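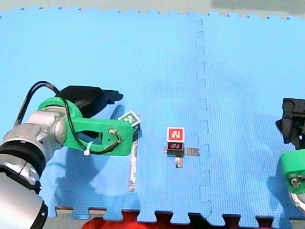

Reading time: 9 minutes

3. Floor surfaces and noise in shared buildings

3.1 Background to the floor survey

The first two sections dealt with the history of the Prikby housing blocks and with the rules on noise that tenants sign when they move in. This section turns to floors. In our interviews, footsteps, dropped objects and dragged furniture came up far more often than music or voices, and tenants tended to speak of them as a fault of the people upstairs. Few spoke of them as a fault of the building. We wanted to know how much of the complaint could be traced to what was lying on the floor above.

Impact sound behaves differently from airborne sound. A voice has to set the air moving before it can set the ceiling moving, and a good deal is lost on the way. A heel or a dropped toy pushes straight on the structure. The slab then acts as a large, stiff loudspeaker for the room underneath. Thick concrete helps less than people expect, particularly at low frequencies, and a hard finish laid directly on the slab gives the full force of each blow a clear path down.

The usual answer in new buildings is a floating floor, in which a layer of resilient material separates the walking surface from the slab. In older blocks this is rarely possible without raising door thresholds and cutting down doors. Tenants therefore make do with what they can lay on top: carpet, rugs, underlay, and the foam tiles with interlocking edges sold for play areas and home exercise (Figure 1). These loose coverings are the subject of the survey.

Figure 1. Foam floor tiles in blue, joined by puzzle edges. The seam between two tiles shows to the right of centre.

3.2 Sites and participants

We worked in 18 flats across three blocks, known locally as Vemlow, Tinau and Rweyemamu after the streets they face. Vemlow and Tinau have concrete slabs with a thin screed. Rweyemamu is older, with timber joists and boards, and much of it has since been covered over with sheet material of varying age. Each flat was paired with the one directly beneath it, and a pair was included only if both households agreed.

Interviews were carried out by Naomi Okoth and Carmela Marras, who spoke with the upper and lower households separately. The reason for this was practical. In a pilot run the year before, two households were interviewed together at their own request, and the lower household withdrew most of what it had said on the telephone. Separate visits produced longer answers and fewer polite ones.

Measurements were taken by Mieczysław Bielecka with a standard tapping machine in the upper flat and a sound level meter in the lower. The machine was placed at 4 positions in each room. Background levels were recorded before each run. Where traffic or a lift raised the background too close to the measured level, the run was repeated later in the day, and in two cases after nine in the evening with the agreement of the neighbours on either side.

A tapping machine does not walk like a person and does not play like a child. Its hammers are light and hard, and they favour the middle and upper frequencies. Soft coverings do well under this kind of test. We therefore added a second test with a heavy rubber ball dropped from a fixed height, which gives a better idea of what a running child sounds like from below. Both sets of results are reported, and the difference between them matters to the argument that follows.

3.3 Results by type of covering

Under the tapping machine, every loose covering brought an improvement over bare floor. Carpet on a separate underlay did best in all three blocks. Foam tiles came next, ahead of rugs laid straight on the floor, and thin vinyl did little. The order was the same on concrete and on timber, though the gaps between the types were smaller in Rweyemamu, where the boards themselves gave a little under load.

Under the rubber ball the picture changed. Foam tiles still took the sharp edge off the impact, and lower households described the sound as duller, but the low thud that followed was almost as strong as on bare floor. Carpet with underlay did only slightly better. On the timber floors we could find no reliable difference between any of the coverings at the lowest frequencies we measured. A covering that is a few millimetres or even a couple of centimetres thick cannot do much against a force that moves the whole floor.

This helps to explain a pattern in the interviews that puzzled us at first. Upper households that had bought foam or rugs in response to a complaint generally felt that they had dealt with the matter. Lower households often said that nothing had changed. Both were describing something real. From above, the tiles took away nearly all of the noise that could be heard in the same room. From below, they took away the clatter and left the thump, and it was the thump that had led to the complaint.

One tenant in Tinau put it this way: "She told me she had spent good money on the floor, and I believed her. But I still knew every time the little one got out of bed." Her neighbour, interviewed the following morning, was hurt that the complaints had gone on, and had stopped answering the door.

3.4 Extent of covering

Size mattered as much as type. Most households had covered only part of a room, usually the part they thought of as the play area or the space in front of the sofa. The tapping machine was run both on the covered part and off it. As one would expect, results off the covering were the same as for bare floor. What we had not expected was how much of the daily walking took place there. Esther Minja kept activity diaries with 3 of the upper households, and in all of them the busiest line through the flat ran from the hallway to the kitchen, where there was no covering at all.

Hallways were left bare for sound reasons. They are narrow, doors open into them, and a rug there is something to trip over. Interlocking tiles stay in place better than rugs, but tenants found that they lifted at doorways and that doors caught on them. Two households had trimmed the edges of their tiles with a kitchen knife to get round a door frame and were pleased with the outcome.

Furniture was a separate matter. Chair legs were the most common cause of complaint after footsteps, and the cheapest to put right. Felt pads under chair legs produced a clear drop in the noise of dragging, which lower households noticed without being told that anything had been done. The pads do wear through, however, and in Vemlow we came across chairs where the felt had gone and the bare nail was scraping the floor.

3.5 Wear, cleaning and cost

Loose coverings have to be lived with, and a covering that is a nuisance to clean tends to end up in a cupboard. Carpet was disliked by households with pets. Foam tiles were thought easy to wipe, but crumbs and grit collected in the joints, and several tenants took the tiles up every month or so to sweep underneath. On damp ground floors, which were outside the paired sample but which we visited for comparison, mould was found under foam that had been left down through the winter.

Tiles also compress. Where a heavy bookcase or the foot of a bed had stood on foam, the dent remained after the furniture was moved. Hafþór Ketilsson tested a number of older tiles donated by tenants against new ones of the same thickness, and found that the old ones had become stiffer and gave less protection under the tapping machine. The loss was modest. It does suggest that results from new samples will flatter the product to some degree, and most published figures are from new samples.

On cost, we did not attempt a full comparison, as prices shifted during the study. Tenants were more concerned with who should pay. The tenancy agreement in all three blocks asks residents to "take reasonable steps" to limit impact noise and says nothing further. The blocks had fitted carpet in every flat until 2000, when the policy was dropped on grounds of hygiene and replacement cost. Older tenants remembered the change clearly and dated the start of the noise trouble to it. The complaint records for that period are incomplete, so we cannot say whether they are right.

3.6 Limits of the survey

The sample is small, and it leans towards households that were willing to talk about their neighbours. Pairs in open dispute mostly declined. The measured rooms were furnished, which is closer to daily life but makes comparison between flats less exact. We also had no control over what lay beneath the visible floor in Rweyemamu. In one flat a loose board in the bedroom was found to be louder than anything dropped on it, and that room was left out of the averages.

Most of the fieldwork was done in October, with windows closed and heating on. Some tenants told us that summer was worse, as children went to bed later, while others said that open windows masked the sound. A second round in warmer months would be needed to settle this.

Section 4 takes up the complaint procedure itself, beginning with the first letter a tenant receives.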